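Posted 29 December 2024

Open day at the Turcotte flooring mill, Dilencombe

I went to this one in November and have been putting off writing it up, mostly because I kept changing my mind about whether I had been shown a mill or a sales pitch with a mill attached. I've settled on some of each. If you are thinking of buying a wood floor from them, or you just like standing near large saws, there may be something in what follows.

Some background. We have a downstairs at home that needs doing, 617 square feet once you take out the closets and the bit under the stairs. I've read more about floorboards in the last year than I ever wanted to. Turcotte came up again and again as the place that does it properly: local logs, slow drying, no shortcuts. The flyer for the open day said the same in bigger letters. I've been to enough factory visits to know that a flyer like that usually means there's a gift shop.

There was a gift shop. Cutting boards, coasters, a doorstop for more than I've paid for doors.

Dilencombe itself is a one-street town with a river at the bottom of it and the mill on the far bank. Parking was in a field and it had rained. A shuttle was promised from the field to the gate and I never saw it, so I walked, which took 13 minutes along a road with no sidewalk. People with strollers were doing the same walk and not enjoying it. If they run the day again they should either run the shuttle or stop printing it on the flyer.

You get a sticker at the gate and a pair of foam earplugs, then you wait in what used to be the office until there are enough of you to make a tour. The walls have framed pictures of the mill in older days, horses and so on, and a certificate with the year 2000 on it, which I read twice before working out that it was for a fire inspection. It hangs at eye level next to the coffee as though it were an award.

The log yard comes first and I liked it more than I expected to. The logs are stacked by species under sprinklers, and the smell is very good, sour and sweet together. Our guide said the oak comes from within a day's drive. Somebody asked how long a day's drive is. The guide said it depends who's driving and got a laugh, and then we moved on, and I noticed that the question had not been answered. With a good truck and an early start you can get a log from a long way off and still be home for supper. I would like a number in miles on the label and I did not see one on anything.

The saw is the thing people come for. It's loud, it's quick, and it is run from behind glass. You watch from a walkway and you can't hear the talk that goes with it, so the guide gives the talk beforehand in the corridor and then you go in and try to match what you're seeing to what you were told. I lost the thread early. What I did take in is that the first boards off a log and the last boards off it are very different pieces of wood, and that the sorting afterward is where the price gets made. A board with a lot of figure goes one way, a plain one goes another, and a board with knots goes to a stack they call "character grade."

I have a problem with character grade. When my father's generation bought lumber, knots made it cheaper. The knots haven't changed. At Turcotte the character grade in their Niltside range costs more per square foot than the plain grade one shelf over, and when I asked why, I was told that demand had moved. Fair enough, that's how prices work, but then say so on the sign. The sign talked about "the story in every board."

The kilns were the best part of the day for me and the shortest. There is a row of them, with doors like barn doors, and one had been left open and empty for us to stand inside. It was plain, dim and warm. The person who runs the drying gave the only talk of the day with no adjectives in it. Dry the wood too fast and it checks. Don't dry it enough and it shrinks in your house the first winter and you get gaps you can lose a coin in. They weigh sample boards to follow how the load is coming along, and the load comes out when the samples say so and not when the sales office does. I believed all of it. I would have gladly stayed there for an hour and skipped the rest, but the next group was already at the door.

After that comes the finishing building, and the mood changes. Most of the finishing is not Turcotte's own work as such: the oil is made by a firm called Plemis, which had its own table, its own banner and its own bowl of mints. The claim on the banner was that a floor oiled with the stuff "never needs sanding." I asked what never meant. I was told it meant under normal use. I asked what normal use was and was given a leaflet. The leaflet says normal use excludes pets, sand, standing water, outdoor shoes and unprotected chair legs, so I suppose a museum with the doors locked.

To be fair to the oil, the sample boards looked nice. They had a soft finish that didn't shine and didn't feel like plastic. But they were new sample boards. What I'd have liked to see is a kitchen floor that had been down for ten years with a dog on it. I said this and was told it was a great idea.

Color is where I think most buyers go wrong, and the showroom does nothing to stop them. Narrow boards in an orange-brown, with small darker knots left showing, seem to be what everybody wants, and in a computer rendering they do look warm enough next to a white table with a blue-gray mat on it. Oak on a screen and oak in a north-facing hallway are two different things, though. The showroom lights were the yellow kind and there were a lot of them. I carried a sample to the doorway to look at it in daylight and it went noticeably duller on the way. I'd advise anyone to do the same, or better, to take the sample home and leave it on the floor for a week.
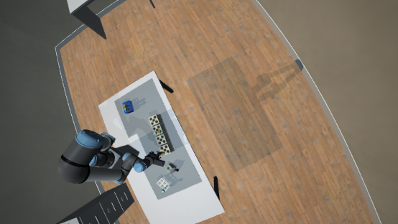
Should you pick narrow boards or wide ones for an old house?

Narrow boards are usually the safer pick, as each one moves less with the seasons and the gaps are spread thinner across the room.

That came up at the showroom desk too, where the wide boards were being pushed pretty hard. Wide boards look grand and they cost more, and they can be fine in a house with steady heat and steady air. Ours has neither. The desk did admit this when I described the place, and I'll give them credit for it, although it took a second person being fetched from the back before I got the straight version.

Then I asked for a quote. I gave them our square footage, plain grade, narrow, oiled, delivered to the house but not laid. It came to $3,376 before tax. I've had a lower one from a chain store and a higher one from a man with a van, so I can't say it's out of line. What bothered me was how it was put together. Delivery was one line, "handling" was another, and there was a third line for "acclimation advice," which when I asked was a printed sheet telling you to leave the boards in the room for a while before laying them. I've now told you that for nothing. They took the line off when I raised it, without any argument at all, which makes me wonder how many people don't raise it.

There was also an open-day discount, good only if you signed before leaving. I don't sign things in buildings where I've been given a mint. The discount was mentioned to me three separate times and on the third the word "today" was leaned on. I asked if the price would really be different the following week and was told they'd have to see. I called the following week. It wasn't different.

Lunch was a trailer in the yard doing chili and grilled cheese. The chili was good and the line was long. The kids' corner had offcuts, glue and sandpaper, and looked like the happiest spot on the site. There was a talk on forestry scheduled for the afternoon that was moved twice and then, as far as I could tell, didn't take place. I was sorry about that, as it was the one slot where I thought I might get my answer about miles.

What would I tell a friend? Go for the kilns and the saw. Wear boots. Eat early. Bring your own tape measure and a photo of your room, and ask for a loose sample, which is free if you ask and has a price sticker on it if you don't. Leave before the desk, or go to the desk with a figure already in your head and nothing in your hand to sign with.

As for the floor, we haven't ordered. I have two Niltside samples in the hallway, one plain and one with knots, and I've been walking on both of them in outdoor shoes, against the leaflet. The knotty one has picked up a scratch already. The plain one has a mark from the snow shovel that may or may not come out. I've written to Plemis to ask whether a snow shovel counts as normal use and will add their reply below if I get one.

Practical bits: entry was free, the restrooms were clean, the walkway over the saw has steps and no ramp, and the yard is gravel throughout. Dogs not allowed past the gate. Cards accepted in the gift shop but the food trailer was cash only, and the nearest ATM is back across the river in town.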